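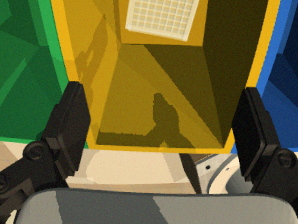 Sorting task update from the Lisovthorpe robotics club. We've spent most of June in the simulator, so this thread is about that and not the real arm. (1/9)

The task for the Meredith round: pick up mixed items and drop each one in the right coloured bin. Green, yellow, blue, side by side. We write the policy, the organisers run it on their machine and send back a score. (2/9)

Each entry gets 80 trials. An item in the wrong bin costs more than an item left behind, so a cautious program can beat a quick one. Our first version was quick. It came second last in the practice round. (3/9)

Most of our misses were over the middle bin. The camera sits at the wrist, so once the gripper is over yellow, the bin fills most of the view and you only get a strip of green and a strip of blue at the sides. (4/9)

The bins are also see-through in the sim. Shapes show through the walls and the colours go very dark in the corners. Our colour check was reading the olive shadow inside yellow as green. Zdislava Říha found that after two evenings of going through logs. (5/9)

Her fix was to ignore the inside of the bin and look only at the rim. The rims are bright and stay close to the same colour from any angle we've tried. It took 4 lines to change and a lot longer to agree on. (6/9)

Flat items are still a problem. The grid panel is the worst of them. If it's tilted when we let go, it can catch the rim and end up next door. Bořivoj Kubíček wants to level the wrist before every release. That costs time on every trial, so we're testing it on panels only. (7/9)

We now have 1618 logged drops to compare against, all in the shared folder under the run name Ovow. If you're a new member and want a job, labelling the failed ones would help a lot. Ask Yvonne Sugden for access. (8/9)

Next session we're in the Vondley room at 4, same as usual. Bring a laptop with the sim already installed – the wifi there is too slow to download it on the day. Entries close at the end of the month. (9/9)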